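Robot Cell Upkeep, Handout 4: Looking After the Two-Finger Gripper
Bidunville evening course, January 2023

Okay, so last time we got as far as powering the arm down and parking it, and I promised we'd get to the gripper. I learned most of this at the Florkholm shop, where I looked after one small cell for years and made every mistake on this page at least once (some of them twice!).

Before you touch a tool, open the fingers all the way and bring the wrist down to where you can look at it without crouching. Wipe the fingers with a dry cloth. Then look at the tips from the side — you want them level with each other, and if one sits lower, stop there and write it in the log before you change anything. 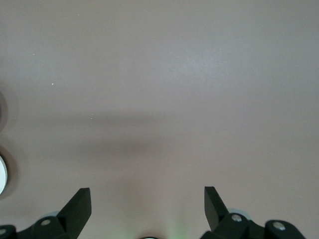
Next come the pivot screws. Go over them left side first, then right, and always in the same order, so you don't lose your place when somebody walks in with a question. Snug is fine. I know it's tempting to give each one a little extra, but a pivot that's too tight makes the linkage drag, and then you'll spend your whole afternoon blaming the motor. Ask me how I know!

When the screws are done, run the open-and-close routine 40 times with nothing in the grip and just listen. Clicking usually means a screw you skipped. Do this check every 2000 cycles, and write the count on the Politis sheet (line 19, the one everybody leaves blank).

One more thing about zeroing: close the fingers slowly, set zero, open them, close them again. If the second reading doesn't match the first, go back to the pivots.

For next time, read the Nirnodville wiring notes up to the part on the wrist connector, and bring your own hex keys — the shop set is missing the small ones again.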